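Stinine Community Robotics Class — Progress Report
2025-01-31
Prepared by Yesenia Tapia, lead instructor, for the Luritz Education Fund

Summary
The class is on schedule. Enrollment stands at 19 students, and both teams have finished the basic teleoperation unit. We have recorded 273 usable demonstrations since the grant began. One budget line needs a change, explained under Spending.

Work on paper bags
Team Bautista, coached by Jacinto Pacheco, works on picking up and opening plain kraft carrier bags with rope handles. Students first tried to close the gripper on the handle. The handle lies flat when the bag is folded, so they now practice coming in over the folded bottom edge as well.

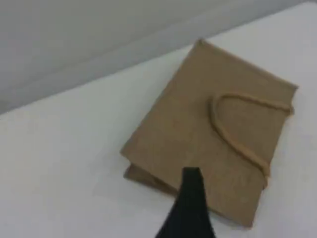 Work on knits
Team Ledau took on folding sweaters and blankets. Natalia Carrillo asked them to start with ribbed knits, which give students a clear edge to aim for. Progress here is slower than planned. The fabric bunches under the fingertips, and a fold that looks fine on the monitor often comes apart when the arm backs off. The students wrote their own rule for when to stop a run and reset, and it has cut down on wasted recordings.
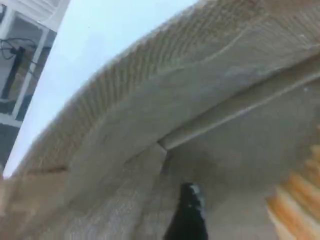

The team also asked for more practice time per person. Starting next month each student gets two turns per session, with shorter turns. Evaristo Varela has redone the sign-up sheet to match.

Data and labeling
Labeling is behind recording. Students mark the start and end of each attempt and note whether it met the goal. Elvia Zavala checks a sample every week, and the most common error is a late start mark. Bag recordings are easier to label than knit recordings, so new students begin with those. 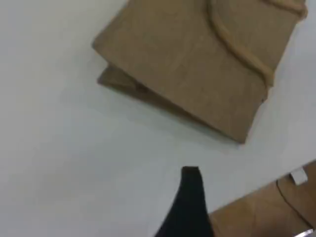 We are keeping failed attempts in a separate folder. The students want to use them for their final presentation in June.

Spending
Spare gripper fingers cost less than expected. We request permission to move the balance of that line to storage drives. No other changes are needed.

Next period
Finish the labeling backlog. Run 8 sessions, with bags and knits alternating. Have the two teams trade tasks for one session and compare notes. The next report will include the attendance record and the students' written feedback.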